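Notes from the Suture Bench
21 Feb 2019

Well, I promised Leonora Talavera I'd write up our grip fault for the newsletter, so I'm finally doing it! We'd been running interrupted stitches on the silicone pads for the Riltus project, and the left instrument started letting go of the thread in the middle of a knot. No alarm, no message on the console - the jaws just eased open a little and the tail slid out.

I blamed my own hands at first (I'd had a long morning and my throws were sloppy). Then Vimala Pisharody sat down, and it happened to her twice in one row.
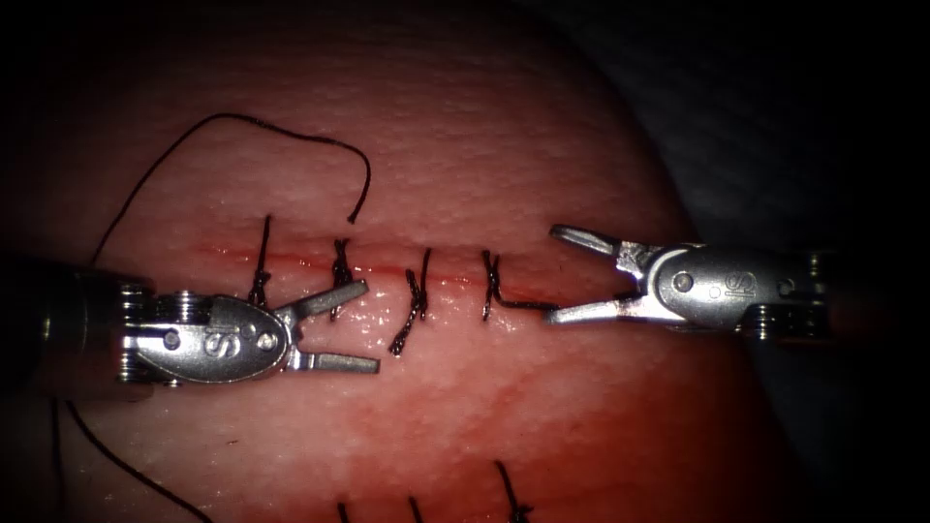 We went back through the logs that afternoon and found 37 slips over 200 knots, nearly all of them on the left side. Vimala's guess is cable tension, and I think she's right, but we haven't opened anything up yet. Please don't do that yourselves either!

Until it's sorted, the left arm is for pad practice only. If you feel the thread go slack, stop, take your foot off the pedal and write down the time and which throw you were on. The fault sheet is in the blue binder by the Madigan cabinet, and I'm collecting the pages every evening. The replacement instrument should be here in 5 days.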